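Omwood Shared Workshop – Bench Notebook
April, entry opened 9:40 a.m.
By Réjean Nguyen
7 shares | 2 comments

Purpose of session. To continue the gear transfer work on the bench arm, to complete the cable rerouting left open in the previous entry, and to record settings so that other members may repeat the trial without consulting me.

Status at start. The arm was powered down and the emergency stop was latched. The controller log showed no faults from the last session. The base bolts were checked with the torque wrench and none required adjustment. The workshop compressor was in use by the furniture group until mid-morning, and vibration through the floor was noticeable at the bench. No measurements were taken during that period.

Cable work. The motor lead and the signal lead had been tied together along the full length of the wrist. This arrangement was neat, but it pulled at the connector whenever the last joint passed the halfway point of its travel. The ties were cut and the two leads were separated. The motor lead now has enough slack to allow full rotation in both directions. I moved the wrist by hand through its range before restoring power and found no point at which either lead became tight. The slack does present a risk of snagging on tall objects, and members should keep the fixture blocks off the mat while the arm is running. A proper cable guide should be printed. I have placed a sketch in the project drawer, with the clip spacing marked in pencil.

Controller. The Prukovura board was updated before the session. After the update, the speed limit had returned to its factory value and had to be entered again. Members who update the board should check this setting before the first move. The joint offsets were retained. I copied the full parameter set to the shared drive and printed one sheet for the binder.

Calibration. The height of the mat was taken again with the feeler gauge at the near corner, at the far corner, and at the center. The table is lower at the near corner than elsewhere. The difference is small for the purpose of placing a gear, although it matters when the jaws must close on a thin part lying flat. A correction was entered for the near region only. The camera exposure was then reduced by one step. At the earlier setting, the tips of the gear teeth were so bright that the outline routine merged adjacent teeth and returned a center point displaced toward the light.

Transfer trial. The task is limited in scope. The arm is to pick up a spur gear, move it across the mat, and set it down flat with the bore clear, so that a shaft may later be inserted from above. Shaft insertion is not part of this stage. Ten attempts were made at reduced speed with the revised approach height. 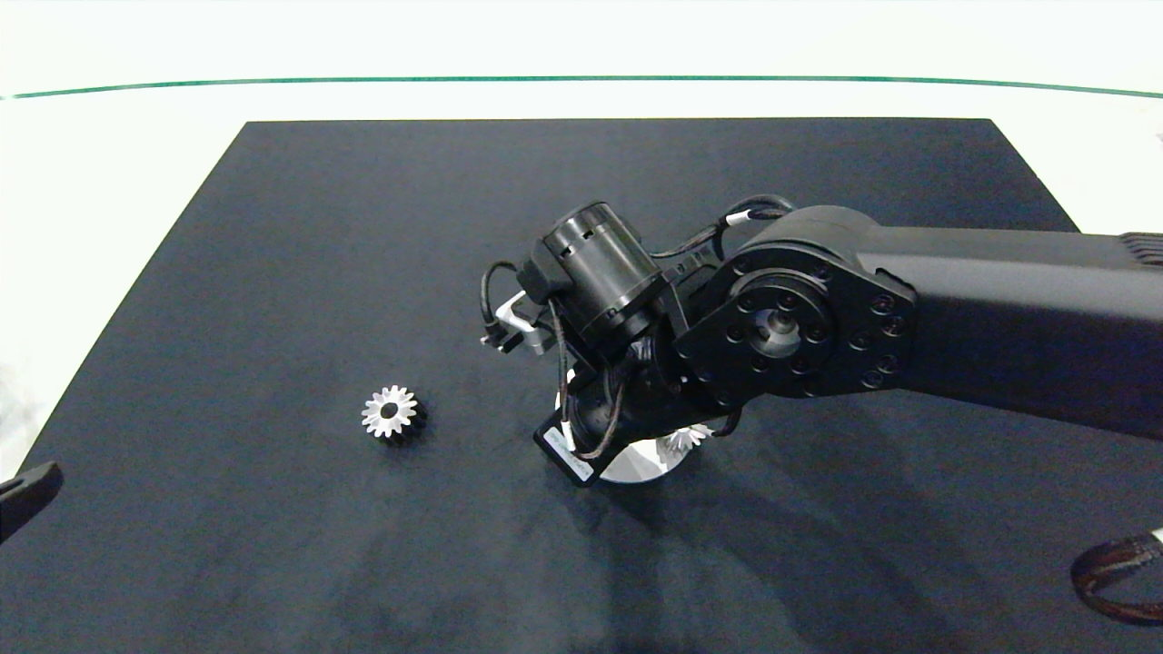
Bench arm over the black mat, with a second gear lying to the left.

Results. Of the 10 attempts, 7 ended with the gear flat and within the accepted area. The other 3 did not meet the requirement. In two of these, the gear was released while slightly tilted and came to rest outside the accepted area. In the remaining one, the jaws closed on the tip of a tooth and the gear turned during the lift. The arm completed its path in every case and no fault was raised, so the log alone would not have shown that anything was wrong. Results must continue to be judged at the bench.

Discussion. The tilted releases are consistent with the jaws opening unevenly. I measured the opening time of each side using the slow capture mode, and the left jaw began to move later than the right on every cycle recorded. The Mthembu coupling was removed and inspected. Its set screw was seated, but the flat on the shaft is worn and permits a small amount of play. Filing the flat would be quick but would remove material that we may need later. I prefer to replace the shaft, and I have added one to the parts order.

The tooth contact is a separate matter. The present routine closes the jaws at a fixed angle and takes no account of how the gear is turned. A member suggested aligning the jaws with the gaps between teeth. This is sound in principle, but the outline is not yet steady enough to give a reliable angle. An alternative is to fit softer pads, which would accept a tooth or a gap equally well. Two sheets of pad material are in stock – the gray is too stiff for this use, and the tan has not been tried. The pads should be tested first, with all other settings left unchanged.

Note on the mat. The black mat is to stay in place for the remainder of this stage. It was borrowed for soldering last month and came back with flux on one side, which was cleaned off with alcohol before calibration. Please use the green soldering mat on the shelf beside the drill press.

Note on naming. The project folder has been renamed Wistirach to match the label on the binder. The old folder contains duplicate files and should not be edited. I will remove it once the members concerned have confirmed that their scripts point to the new location.

Open items.
Replace the gripper shaft when the order arrives.
Print the cable guide and fit it with the power off.
Cut and fit the tan pads, then repeat the trial at the same speed.
Add a check of the speed limit to the startup sheet.
Return the feeler gauge to the metrology cabinet.

The arm was parked in the rest position at 4:15 p.m., the emergency stop was latched, and the controller was switched off at the wall. The bench remains reserved for this project through the end of the month. Members requiring it for other work should write to me before moving the base – the calibration will have to be repeated if it is shifted.

2 comments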